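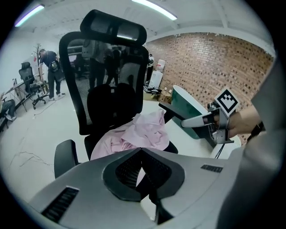 ribfinger
Swapped the tips on the left gripper for the Chidiac ones last night and I'm kind of in love. I'd been running the smooth Soma tips on both hands and cloth was the one thing that kept beating me, I'd pinch and it would slide right out. The Chidiacs have fine ribs on the inside faces, and on a heap of crumpled fabric like the pink one on the chair seat you can go straight for a fold! 40 tries with each set, same cloth, and the Somas dropped it way more. Anybody else running these?

Irja Hämäläinen
Yes, and I like them, but do you shake the cloth out between tries? A crumpled pile gives you ridges to grab. Flat on a table I saw no difference at all.

ribfinger
Only crumpled so far. Fair point, flat is next!

dromusska_fan
Gonna disagree on ribs. I logged 543 grabs on towels with the Dromusska pads and the ribs mostly picked up lint. Soft and smooth wins if you squeeze harder.

ribfinger
Squeezing harder is what wore my hand out lol. What trigger spring are you using?

dromusska_fan
Stock. I did shim it a little.

Irja Hämäläinen
Shimming changes the closing width, so check your calibration. Mine was off until January because of that.

givulis_owner
Do the Chidiacs fit the Givulis body without drilling?

ribfinger
Yep, same two screws. Snug on the left side, so start both before you tighten.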